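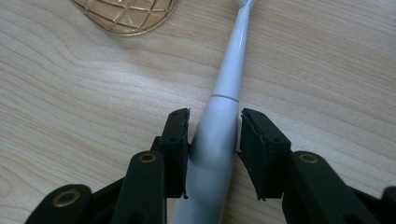

Issue 2

README – Sultine, the bathroom things set

I put this folder together for anyone who wants to work on tidying a washstand or a small table, and mostly for me, as I forget where I've put everything. It's all ordinary stuff: an electric toothbrush, a squeeze tube, a cup, a few odds and ends that end up beside the sink.

What's in it
There are 40 short clips, split into 8 folders, and each folder sticks to one way of laying the table. The notes are plain text, one file per folder, and I've tried to keep the names boring (toothbrush, tube, cup) so you can search them without guessing what mood I was in.

Changes since the first issue
I renamed the Drostholm folder – it used to have a space in it and that broke my own script, which serves me right. I also took out 12 clips that were near copies of each other.

Things to watch for
White things on pale wood are a pain to outline by hand, so go slowly on the toothbrush and the tube. The clear cup is worse! My outlines there are a bit wobbly and I'd love better ones.

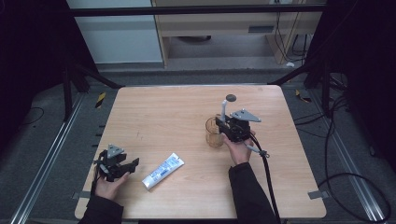
Can I use only the toothbrush clips and leave the rest?
Of course, just copy the folders you want along with their notes files, and the Plellix loader will skip whatever isn't there.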